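How to Prepare a Furnished Room for a New Occupant

Stovham Residential Services
Guidance for site staff and room hosts

Purpose of this page

This page sets out the steps for preparing a furnished room between one occupant and the next. It applies to all shared houses managed from the Stovham and Erngate offices, including rooms let on short stays. It does not cover kitchens, shared bathrooms or outdoor areas, for which separate guidance is available from either office.

Staff should allow a full working morning for a single room and a full day for a room with more than one bed. Work should not begin until the previous occupant has returned all keys and the check-out form has been signed.

Before you start

Collect the following from the supply cupboard:

Room preparation form (Form 341)
Two clean cloths for dusting and two for washing
Mild, unscented cleaning liquid
Vacuum cleaner with the narrow attachment
Mattress protector and bed linen in the correct sizes
Screwdriver and hex keys
Labels and a pen for items left behind

Open the window, if the room has one that opens, and leave it open while you work. Switch off and unplug lamps before cleaning them.

Step 1. Check for items left behind

Look in every drawer, on top of the wardrobe, behind the door and under the bed. Place anything you find in a clear bag and label it with the room number and the date. Items are held for six weeks at the office that manages the house. Food and opened toiletries may be thrown away at once. Medicines must be handed to the office and must not be placed in household trash.

Step 2. Strip the bed and inspect the mattress

Remove all linen, including the mattress protector. Inspect both sides of the mattress and pay close attention to the seams and corners. Small dark spots along a seam may be a sign of bed bugs. If you see them, stop work, close the room and call the office. Do not move the linen or the mattress to another room.

A mattress with a tear, a broken spring or a stain that does not respond to cleaning should be recorded on Form 341 and replaced before the room is let.

Step 3. Clean from the top down

Begin with light fittings, curtain rails and the tops of tall furniture. Continue to shelves, window sills and desks, and finish with baseboards. Wash hard surfaces with a damp cloth and dry them with a second one. Do not spray liquid directly onto switches, sockets or bare wood.

Vacuum the mattress with the narrow attachment, then the upholstery, then the floor. In carpeted rooms, light furniture should be moved so that the floor beneath it can be reached. Return each piece to its original position, as shown on the room plan.

Step 4. Check the furniture

Open and close every drawer and door. Sit on each chair. Tighten any screw or bolt that has worked loose, taking care not to force it. The flat-pack wardrobes supplied by Jõgi have plastic hinge covers that must be lifted before the screws can be reached.

Bunk beds require additional checks. Test the ladder, the guardrails and every joint by hand. The upper bunk must have a guardrail on each side, and the top of its mattress must sit at least five inches below the top of the rail. If any part moves under light pressure after tightening, take the bed out of use and report it the same day.

Step 5. Make the bed

Fit the protector first and smooth it flat. Add the sheet, then the blanket or quilt. On a lower bunk, a quilt may hang over the open side, provided that it does not trail on the floor or cover the foot of the ladder. 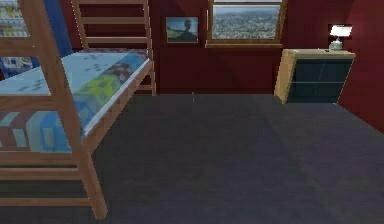
Lower bunk with a light-blue sheet and patchwork quilt.

Place one spare blanket per bed in the wardrobe. Pillows should be checked for stains and replaced where necessary.

Step 6. Test the safety equipment

Press the test button on the smoke alarm and wait for it to sound. Confirm that the fire notice is on the back of the door and that it shows the correct exit route. The Nodumcombe house has two staircases, and rooms on its upper floor require the notice marked "Rear Stairs."

Step 7. Complete the form

Record all repairs and replacements on Form 341, sign it and return it to the office with the keys. Rooms may not be released until the form has been received. Forms from before 28th July may still be used until stocks run out.

Questions about this guidance should be directed to the Stovham office, extension 674.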